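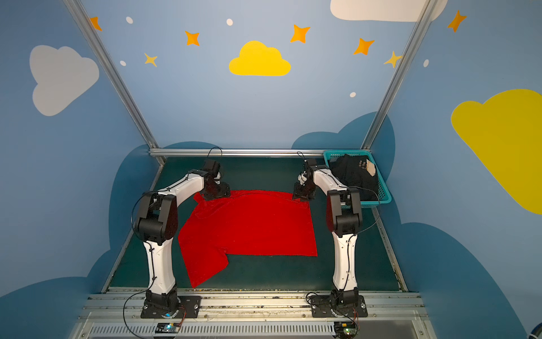
4.2 양팔 파지점 선택과 동기화

저는 처음에 파지점 선택이 이 논문에서 제일 쉬운 부분일 줄 알았어요. 옷 윤곽을 따고 모서리 후보를 뽑아서 점수 높은 둘을 고르면 되니까요. 그런데 양팔이 되니 두 후보의 '궁합'이 훨씬 중요하더라고요! 그림 4의 빨간 옷처럼 먼 쪽 양 모서리를 하나씩 잡으면 윗단이 살짝 들리면서 두 팔이 천으로 연결된 상태가 됩니다. 이때부터는 한쪽 궤적만 조금 늦어도 천이 당겨지거나 처지기 때문에, 저희 플래너 Jarkonum은 두 그리퍼 사이 거리를 제약으로 걸고 양팔 경로를 한꺼번에 풉니다. 앞쪽으로 접혀 내려온 자락은 인식 모듈이 모서리로 착각하기 딱 좋은 모양이라(저도 자주 속습니다) 접힌 선 근처의 후보에는 감점을 줬어요.

학습에는 시연 1732개를 썼고, 라벨 기준은 Rhea Mercado와 제가 같이 정했습니다. 둘의 의견이 갈린 시연은 Marlene Medeiros가 다시 봤고요. 제어 주기를 바꿔 가며 돌려 보니 두 팔의 명령을 각자 다른 스레드에서 보내던 초기 버전이 말썽이었어요. 지연이 거의 24ms까지 벌어지는 구간이 있었거든요. 지금은 한 스레드에서 같은 타임스탬프로 묶어 보냅니다.

바구니 쪽 동작은 한 팔만 쓰는 별도 정책으로 떼어 냈습니다. 그림 5에서는 오른팔 그리퍼가 구석의 청록색 바구니 안으로 내려가 있고, 왼팔 그리퍼는 빈 작업대 위에 있어요. 바구니 안에서는 빨간 옷 옆과 아래로 검정, 회색 천이 겹쳐 보여서 색만으로 나누면 어두운 옷끼리 한 덩어리로 묶이기 쉽습니다. 그래서 깊이 경계를 같이 넣었는데, 벽과 가까운 구석이라 충돌 여유를 얼마로 둘지는 아직도 고민 중이에요.

그림 4. 양팔로 옷의 먼 쪽 두 모서리를 잡은 상태.
그림 5. 오른팔의 바구니 접근 자세.

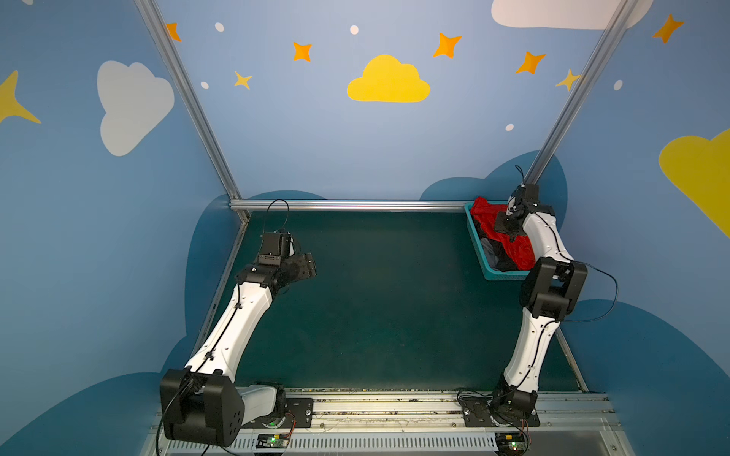

4.3 실패 감지와 재시도

재시도는 최대 7번까지 허용했습니다. 그리퍼 폭과 손목 전류를 같이 보고, 둘 중 하나라도 기준을 벗어나면 파지점 선택 단계로 되돌아가요.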